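Layout boards: printed outlines or cut pockets for small parts?

Forum: Benches, Fixtures and Workholding
Thread status: open

l_vasiliu
I'm setting up a sorting and assembly station for small molded parts, mostly round pieces with a short stem plus assorted little pieces that go with them. The parts come out of a mixed bin and get laid out on a flat board before assembly. The bench is a Ceden, 1150 mm long, and I don't want to give up more of it than I have to.

I see two options. One is a flat sheet with the outline of each part printed on it. The other is a sheet with a pocket cut for each part. I have tried both in rough form and prefer the printed one, but I would like to hear from people who have run either for a while before I order more.

Questions:
How much clearance do you leave between the outline and the part?
Does the print hold up?
Does anyone put grip under the board, or is bench texture enough?

wallner_bench
Pockets. A printed outline tells you where a part should be, but it doesn't hold it there. Anything with a round base will wander as soon as somebody bumps the bench. I cut mine 6 mm deep and haven't gone back to flat sheets.

ollov_tom
Depends on how often the layout changes. Pockets are fine for a fixed kit. If a part gets revised, you recut the whole sheet. With a printed outline you reprint and move on.

Round parts with a stem are a nuisance in pockets anyway, in my experience. If they go in stem up you can grab the stem. If they go in stem down you need a finger notch on two sides or you end up tipping the board over to get them out.

mjhong
Agree with Tom on the notch. Wallner, do your pockets collect debris? Mine did. Flash and dust settled in the corners and the parts stopped seating. I went back to a flat board in September and cleaning is now one wipe.

wallner_bench
They collect some. I blow them out at the end of a shift. I'd still take that over chasing parts across the bench.

l_vasiliu
Picture of the current state. White sheet, blue parts, dark bench top. Contrast is much better than on the old gray sheet, where I kept missing the smallest pieces. 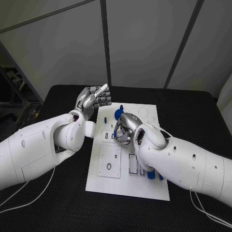

Hilolville, 7 June 2026

The layout is not final. The round blue part with the stem stands near the top edge, a little left of center, and I'm inclined to leave its outline there and move the small ones farther apart. At present they are too close together for comfortable pickup. The bench top has a fine diamond texture, and the board sits straight on it.

Clearance on the trial print is 1 mm all around. It may be too tight. A part can be perfectly usable where it is and still look wrong because it covers the line on one side.

Lăcrămioara

mjhong
One millimeter is too tight for anything placed at speed. I use three on the small pieces and a bit more on round ones. With a round part it helps to print a center cross as well as the circle. You can judge "centered" against a cross much faster than against an even gap.

Spacing: I keep at least 10 mm between neighboring outlines, measured line to line. Below that, picking up one part tends to disturb the next.

On grip, I would not rely on the texture. A raised pattern only touches the sheet at the high points. Depending on the sheet, that may slide more easily than a smooth top. Four small dots of non-slip pad at the corners fixed it for me.

wallner_bench
Corner pads lift the sheet, and then it flexes when you press in the middle. If you're going flat, clamp it or run a stop strip along the back edge. Two screws and you're done.

mjhong
It flexes if the sheet is thin. Mine is stiff enough that I can't feel it. A stop strip prevents sliding in one direction only.

wallner_bench
Most of the sliding is in one direction. You reach over the board and push it away from you.

ollov_tom
You could do both. Strip at the back, pads at the front.

Print life: I got about 4000 layouts out of a direct print with no cover before the lines wore through. The wear was all on the spots where parts get dragged into place. The outer lines still looked new. Reverse printing on a clear sheet lasts longer but adds glare under overhead light, and glare on a white board is tiring. Get a matte cover if you go that way.

l_vasiliu
Thanks. Changes for the next print:

Outlines opened up to 3 mm clearance, more on the round part.
Center cross inside the circle.
10 mm minimum between outlines.
Matte surface.
Stop strip at the back, and I will test with and without pads.

I am staying with the flat version. The kit has been revised twice already and I don't want to recut pockets every time. Wallner's point about round parts wandering is fair, so I may try a shallow ring just for that one and leave everything else printed.

wallner_bench
A ring for the round part is a pocket.

l_vasiliu
One pocket, then.

ollov_tom
What line weight are you printing? Thin lines vanish on white once there's a part beside them. I would go heavier on the small outlines than on the large ones.

mjhong
Second that. Dark gray works better for me than black. With black lines a small dark part is hard to tell from an empty outline at a glance. Blue parts shouldn't have that problem.

Also label the board with a revision number in a corner. I had two versions in use at once and it took me most of a day to see why the counts were off.

Myung-ja Hong

l_vasiliu
Revision number added. Line weight is currently the same everywhere, so I'll thicken the small ones. I'll post again when the reprint is on the bench.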